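How to budget for a first tabletop robot cell

Posted 2018-02-19 by Huw Hopkin

The arm is the line everyone looks at first, and it is the easiest one to price. You ask three dealers and you get three quotes. The rest of the list is where a first budget goes wrong. These steps follow the order we used at Hamley.

Step 1. Write down one job
Pick a single task and describe it in two sentences. Ours was picking Go stones out of a bowl and setting them on a grid. It's small, it needs decent accuracy, and the parts are cheap to replace.

Step 2. Price the arm with everything it needs to move
Ask whether the controller, teach pendant, mounting bolts and cables are in the quote. Landberg left the cables off ours, and Annapurna Pinto had to go back for a second purchase order.

Step 3. Price the gripper separately
Get the adapter plate on the same quote. Ask for spare fingertips too — we ordered two sets and should have ordered four.

Step 4. Budget for the base
A slotted aluminum work surface costs more than a plain bench, but you can move fixtures without drilling. Ours came from Kurup, with $354 of brackets and fasteners added later. Measure the arm's reach before you settle on a size.

Step 5. Add the task materials
Put them on their own line, even when they're small. Board, stones, bowls and the wooden base under them came to $28 for us, mostly secondhand. Shiny surfaces throw glare, so if you plan to use cameras, allow for better lighting.
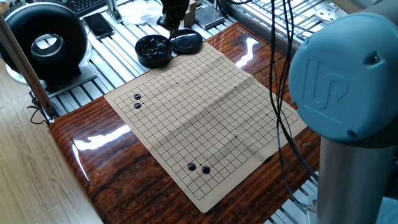
Four black stones on the grid, with the gripper near the bowl or down in it.
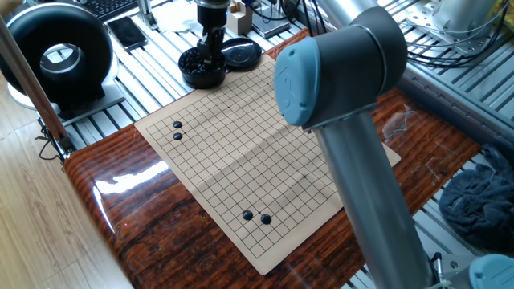

Step 6. Leave room for cables and clutter
Cable ties, sleeves and strain reliefs add up. So does floor space: mark out the full footprint with tape, including somewhere for a keyboard.

Step 7. Hold back a reserve
We set aside $1,000 and had spent $553 of it by December, mainly on replacement cables and a second power supply. Divya Nambiar keeps the running sheet. Update yours each time an invoice comes in, and carry whatever is left over to the next task.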